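The Used Wagon Gets the Last Laugh

Every family in Dolmont seems to own the same car, and it is the tall gray one that sits in the school lane with its hazards on. Salamatu Nartey drove one for 4 years. She describes the experience as being married to a very reliable refrigerator.

Then, one Wednesday in February, she traded it for an Urnudberg station wagon with a dent in the rear door and a radio that prefers gospel. Her neighbors took it hard.

"People asked if we were okay for money," she says. "One of them brought soup."

The wagon was once the default American family car, and then it became the thing your aunt sold to a college student. Buyers moved up, literally. They wanted to see over traffic, and when everyone could see over traffic they wanted to see over each other. The wagon stayed down where it was, getting decent mileage and being ignored.

That has made it a good buy. At Mohmand, the used lot on the Lultmont road where Nartey found hers, wagons park in the back row beside the air compressor. Nartey's cost her 3,302 dollars less than the tall gray car brought in trade, and the difference went straight into new tires and a timing belt. The rest went to the dentist, but that is another magazine.

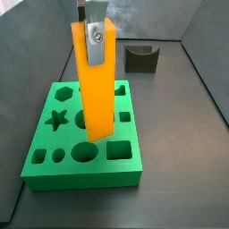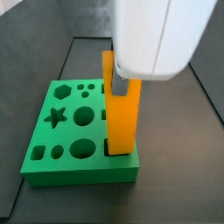
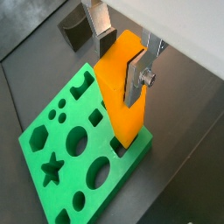
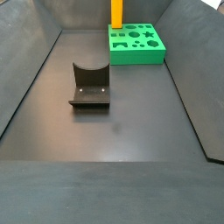 Shapes and spaces: the green block features in all four views, the gray bin in the fourth.

The first thing you notice in a wagon is how little there is to climb. You sit down into it, the way you would into a chair, and the road is right there. In a corner the car leans a little and then stops leaning. After years of steering something with the profile of a garden shed, this feels close to indecent.

The second thing is the load floor. In Nartey's car it is long, flat and low enough that a bag of potting soil can be slid in by a person with a bad back. I have such a back and I have tried it. With the rear seats folded she has carried a dining table, a cello and her brother-in-law's smoker, though she would like it known that these were separate trips. Her old car had more room on paper. Most of that room was up near the ceiling, where you can store balloons.

There are complaints. The Urnudberg's rear seats were designed for children or for adults who have done something wrong. The cupholders date from an era of smaller coffee. Pull up at a light beside a modern pickup and you will be looking directly at a lug nut. At 80 on the interstate the roof rails whistle, a steady note somewhere near B flat, and taking the crossbars off only moves it up to a C.

Parts can take a while, too. Nartey waited 2 weeks for a window switch and drove the whole time with the passenger side open a hand's width. Her daughter wore a ski hat to school and told everyone it was a convertible.

If you are shopping for one, look under the cargo mat before you look at anything else. Wagons carry wet dogs, leaking coolers and bags of ice, and it all ends up in the spare tire well. Lift the tailgate and let go of it. If it comes down on your head, the struts are tired, and you can bring that up when you talk price. Ask when the belt was done and ask to see the receipt. A seller who says "recently" means the previous owner said "recently."

Nartey has had offers on hers already. A man left a note under the wiper outside the Dolmont pharmacy, with a phone number and the words "if you ever." She keeps it in the glove box with the registration. In the meantime the neighbor with the soup has been around twice to borrow the car, and the second time she brought it back with a full tank.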